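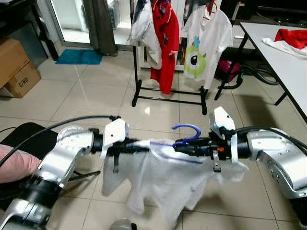
Figure 3.1 Two arms holding a T-shirt on a hanger, with the clothes rack behind.

Chapter 3
Sharing the Work Between Two Arms

In the first two chapters we considered one arm working alone. Now we take two arms which hold the same object, as in Figure 3.1, and we ask which rules must be followed so that the work stays safe for people and for the object itself.

A shirt on a hanger is a good case for study. The cloth is soft and changes its shape, but the hanger is stiff. When both grippers hold the hanger, each arm can pull against the other, and the force may grow quickly although the movement is small. For this reason the limits of a single arm cannot simply be copied for a pair.

Unathi Mokgethi, who wrote the working rules for the Butance laundry, gives three duties to the person in charge of such a cell:

1. Before the start, walk the whole reach of both arms and look at the floor, the furniture and the cables.
2. Set one stop button which halts both arms together. An arm that continues alone can tear the cloth or throw the hanger.
3. Write down every stop, also the short ones, with the time and the task.

The third duty is the one most often forgotten. At Butance the log for November had 13 stops in 200 hangings, and most of them came at the moment when one gripper opened before the other was ready. Without the log this pattern would stay hidden.

In Section 3.1 we define the shared workspace. Section 3.2 treats cables, which must have enough free length for every position of the arm but must not hang where a gripper can catch them.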